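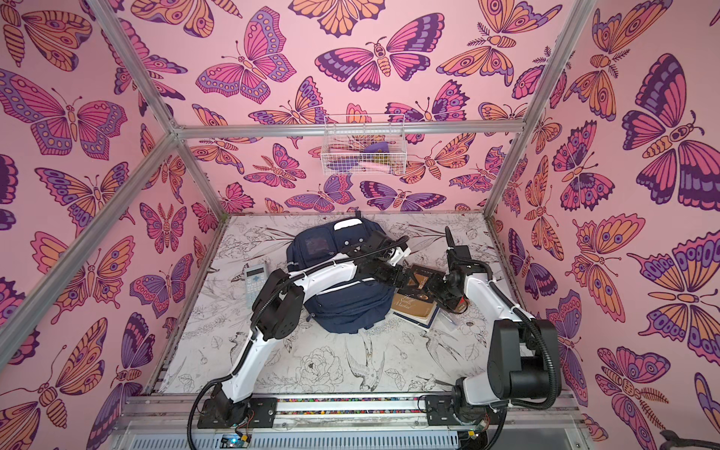 Backpack packing, study kit

July, 3:40 pm

Kit is the navy backpack and the small pile of study items. Working on the white panel with the flower and bird line drawing. Butterfly paper on the walls stays up for this round.

Order I want to keep to from now on:
bag flat, top toward the back wall
big flat items first, against the back of the bag
small stuff last, front pocket if it fits
close up, lift by the top handle, set down, check nothing slid

Time limit is 60 seconds per item. Three misses and the item goes on the redo list.

Wire basket on the back beam: purple cloth folded in there, plus the long pale pink thing. Leave both where they are until I've decided whether they belong to this kit or to the Hamada one. The Hamada sheet is still missing its second page.

Spare bag from Soler is on order. If the zipper on it is stiffer than on the navy one, write that down before anyone starts using it, we skipped that step with the Ledanen pencil cases and had to go back through the log.

Log number for the first entry today is 2,417.

To do
print new item list, larger type
wipe down the panel, check the corner by the swallow for lifting
ask Tivex about a second mesh basket, same size
find a better place for the erasers

Stopping at 5. Pile goes back in the order on the list.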